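Unbridge Project — Working Group on Cable Handling
Minutes, 30 Jan 2025

Chair: Idalina Mendes
Notes: Rangi Halliday
Also attending: Hamden group, by phone. Apologies from Tóth.

1. Minutes of last meeting

Accepted with one fix. The October data set holds 2,456 labeled wrist views, and the old minutes gave the figure for the training part only.

2. Method for choosing an approach path

Rangi went over the current method. The wrist view is split into "keep out" and "may touch" areas before the arm is given a path. Cables are keep out unless they are the target. The drive cage is may touch, at low force. The gripper's own fingers are masked, as they fill much of the lower part of every view.

The group looked at a view from the desktop case set. The light-blue SATA cable loops up beside a black power connector, with red, yellow and black wires fanning out from it toward a drive in the cage. Idalina asked how the loop is labeled when the fingers hide its lower end. Rangi said the label stops where the cable goes out of sight and the planner adds a fixed margin. Hamden would like the hidden part drawn in by hand. No agreement yet — both versions to be tried on the same 100 views. 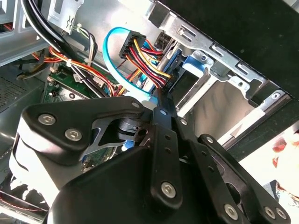 3. Results so far

Path choice was scored by 3 raters working apart. They agreed well on bare metal and on the cage, and poorly where power wires cross the motherboard. Idalina does not want a single score reported for the whole case, and asked for a table by area. Agreed.

Hamden asked if the margin could be made smaller near connectors. Rangi would sooner leave it alone until the Brestby runs have been scored.

4. Labels for people and things outside the case

The label guide covers the inside of the case only. One view has a hand on a black mouse at the right, past the chassis, and the raters marked it in different ways. It was agreed that hands get their own label, always keep out, and that other things outside the case go under "background." Views already done will be checked against the new rule.
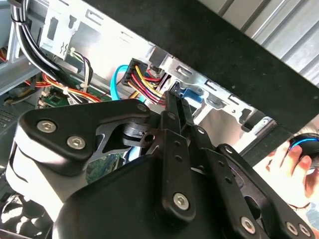

5. Actions

Rangi: pick the 100 views and send them to Hamden with both sets of labels.
Idalina: table of rater agreement by area.
Hamden: 2 pages on drawing hidden cable by hand.
Tóth: update the label guide with the hand rule.

6. Next meeting

Date to be set by email once the Brestby scores are in.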